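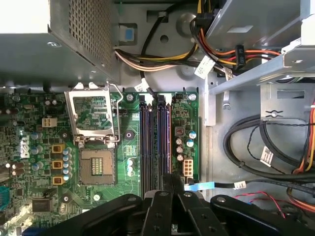
Cleaning out an old desktop, quick and dirty version

Typing this up fast before I have to get dinner on. Got three messages this week asking the same thing so it's going on the page and I'll just send people here from now on.

Before anything

Shut it down properly. Pull the power cord out of the back. Then hold the power button in for ten seconds or so, gets rid of whatever charge is left. Unplug everything else too, and take a photo of the back first so you know where it all goes. I skip the photo every single time and every single time I'm on the floor with a flashlight.

Don't do it on carpet. Kitchen table, old bedsheet, good light. Sheet should be cotton, not fleece.

Touch bare metal on the case before you touch any of the parts. Keep doing it every few minutes. A wrist strap is better if you have one.

Stuff you need

Phillips screwdriver, medium. A small one as well if you have it
Canned air, two cans, one always runs out or gets too cold to hold
Soft paintbrush, 1 inch, NEW, not the one from the porch rail
Rubbing alcohol, the 90 percent or higher kind
Coffee filters (no lint, way better than paper towel)
Egg carton for the screws
Masking tape and a pen
Thermal paste if the heatsink is coming off

The egg carton is the best tip on this page. One cup per step. Side panel screws in the first, drive screws in the second, and so on. Going back together you just work backwards. Got that from Napaporn Jaidee years ago, she did sewing machines that way.

Dust

Take it outside or into the garage. I mean it. I did one in the laundry room in October and was wiping down shelves for two days.

Short bursts, can upright. Tip it over and it spits liquid. Hold the fan blades still with a finger or a pencil, don't let the air spin them. Start at the top and work down. Brush the corners and the fan grilles, blow again.

Power supply, blow through the vents from outside and leave it at that. Do NOT open it. Ever. Even unplugged. If it's really packed with fluff or smells burnt, buy another one.

No vacuum inside the case. Static. Vacuum the table after.

Heatsink

Only take it off if the machine runs hot or the fan is screaming. Run the computer for five minutes first so the old paste is soft, then shut down and unplug like above. Loosen the screws a little at a time, corner to corner. Twist gently, then lift. Yanking it straight up can bring the processor along with it, on some of them.

Wipe off the old paste with alcohol and a coffee filter. Takes four or five filters. New paste, a blob like a grain of rice or a small pea, in the middle. Don't spread it with your finger.

If the processor is out, keep everything away from the socket. No brush, no canned air up close, no sleeves. Got gold pins or contacts in there and they are tiny, and one bent one can be the end of the board. Put the plastic cover back on if you still have it. The chip itself goes in a little box, held by the edges only.

Memory

Tabs at the ends of the slot, push them out, stick lifts up. Wipe the gold edge with a bit of alcohol, let it dry. Notch lines up only one way. Push until it clicks, harder than feels right. Half the "it won't turn on anymore" emails I get are memory not pushed in all the way. Jirayu Prasertsri wrote me a very long one about his, and yes, it was the memory.

Cables

Masking tape flag on each one before you unplug it. Write where it goes, not what it is. "Bottom left by fan" is more use to you later than some name you looked up. The little front panel wires are the worst, take a close up with your phone.

Twist ties are fine for tidying. Take the paper kind off and use plastic, the wire pokes thru.

Cleaning the case

Side panels can go in the sink if they come right off, nothing electric on them. Dish soap, warm water, dry completly. Sticker goo comes off with cooking oil, leave it on ten minutes, then soap.

Yellowed plastic, I've given up on. Tried baking soda paste. Got clean yellow plastic.

Before you close it up

Count the egg carton. All cups empty? Good. Plug in just power, monitor and keyboard, and turn it on with the side off. Look at the fans, keep your hands out. All spinning, shut down, unplug, panel on.

Beeps and no picture, go back to Memory.

Next one up is drawer slides, Silvana Godoy has been waiting on that since forever.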